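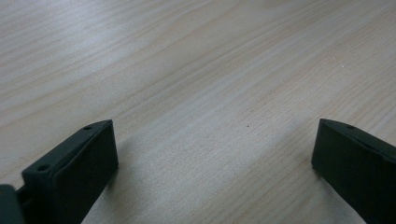
5. Fitting and zeroing the fingers

This section covers the two-finger hand tool built from the Wadadari plans. Read section 4 first if the camera bracket is not yet bolted down. Section 6 covers recording.

5.1 Before you start

The printed fingers are handed. The left finger has an L molded on the back of the root, the right finger an R. Check both parts for stringing in the screw holes and clear them with a hand drill bit. Do not use a power drill. The wall between the hole and the contact face is only 2 mm thick.

CAUTION: Disconnect the battery lead before putting your hands between the fingers. The servo can move at power-up.

5.2 Mounting

1. Slide the left carriage fully outward until it meets the stop.
2. Seat the left finger on the carriage with the contact face turned toward the center.
3. Start both root screws by hand. Leave them loose.
4. Repeat steps 1 to 3 for the right finger.
5. Close the carriages by hand until the contact faces touch. Let the fingers settle against each other.
6. Tighten the root screws a quarter turn at a time, alternating left and right. Stop when the screw head is flush. The inserts pull out of the plastic if forced.

NOTE: If the tips touch before the roots, the carriage rail is twisted. Loosen the four rail screws, press the rail flat against the base plate, and tighten again.

5.3 Zeroing

1. Place the tool over a bare, flat tabletop under even light.
2. Reconnect the battery lead and start the Gorkero utility.
3. Select Hand, then Zero.
4. With the fingers closed, press Set Closed.
5. Open the fingers to the stop and press Set Open. The difference between the two readings must be at least 2,000 counts. A lower value means the belt has skipped a tooth; go back to section 3.
6. Run Cycle Test and enter 50. Watch the readings at each end of travel. Drift of more than 7 counts means a loose pulley screw.
7. Press Save. Values that are not saved are lost when the power is cut.

5.4 Checking the view

Open the fingers fully and look at the preview. Both tips should be visible, one on each side, at close to the same height. If one tip is clearly higher, loosen the bracket screw and turn the camera toward level. Repeat 5.3 only if a finger was removed.

NOTE: Builds using the older Değirmenci bracket have no tilt adjustment. Shim under the rear edge.

5.5 Revision notes

Tue 4 August: counts in 5.3 changed for the Rirker servo. Step order in 5.2 corrected by Şükran Demirtaş. Prints made from the February files still fit but need the root holes opened up by hand.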